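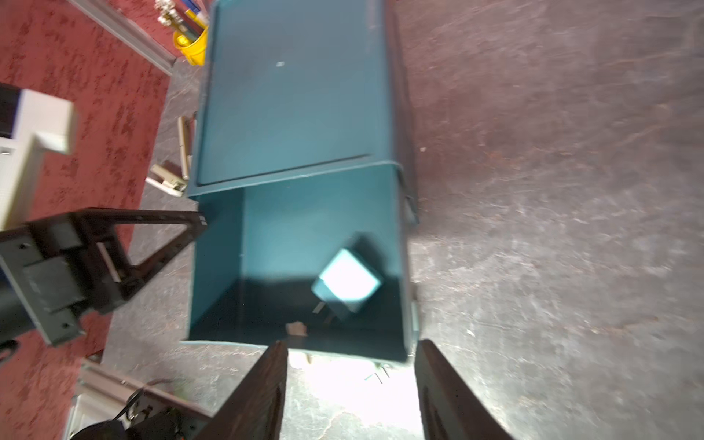
Figure 1. Storage box with the lid over half the opening, wrist camera view.

Unit 5: Reviewing a gripper kit
Handout prepared by Itsuki Tsuchiya, revised Oct 20, 2019

This unit covers the Dallard two-finger kit, which Bangash sells as an add-on for small arms. The kit comes with the gripper, a wrist camera, a bracket and a license for the Lerevton control software. We have 2 kits in the lab. Sign them out with Junaid Kazmi and return them with the cables coiled.

Your job is to write the kind of review a buyer would want before placing an order. Read the Bangash manual first, chapters 2 and 5. The rest is mostly mounting hardware for arms we do not own.

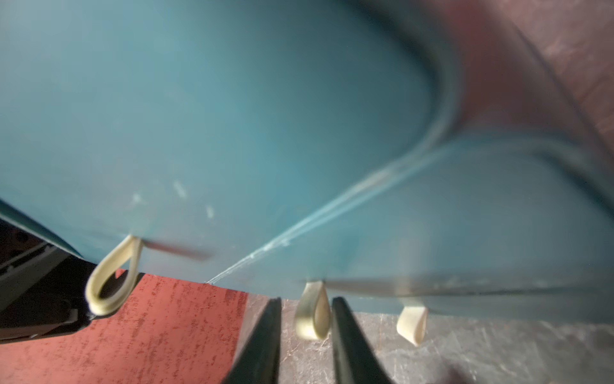 Grip on thin or flexible parts should take up a good share of your review. The sales sheet talks about blocks and bottles, and any parallel gripper does fine with those. Loops are harder. With cream loops hanging along the edge of a teal plastic part, the fingers have to come up from underneath, and the middle loop lies between them. A small error sideways puts a fingertip against the plastic. Report how you set the approach angle and how many tries you allowed. Also say whether you drove the arm by hand or ran a saved path — the two results should never go in the same table.

Camera view. The camera moves with the gripper, so the fingers take up part of every picture. Check whether you can still judge the gap between a fingertip and the part when the fingers get close. Last February's group lost most of a session to this and ended up adding a second camera on a stand. If you do the same, list it as an extra cost.
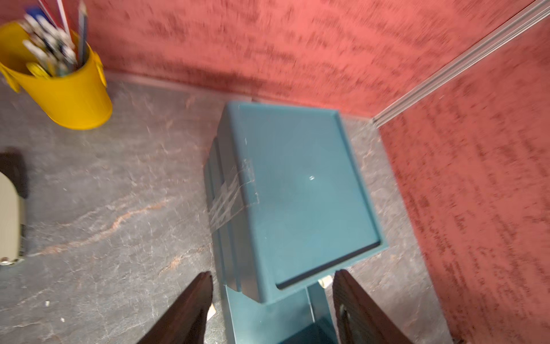 Lighting matters too. Glare can hide an edge the software needs, so note which lamps were on and leave them alone between runs.

Run length. Do 300 cycles of open and close with nothing in the grip, then repeat your first pick test. Write down any change in finger alignment. The Cletumgate lab sheet has a blank table for this.

Reviews are two pages, plus the table. Put the faults in the order you found them.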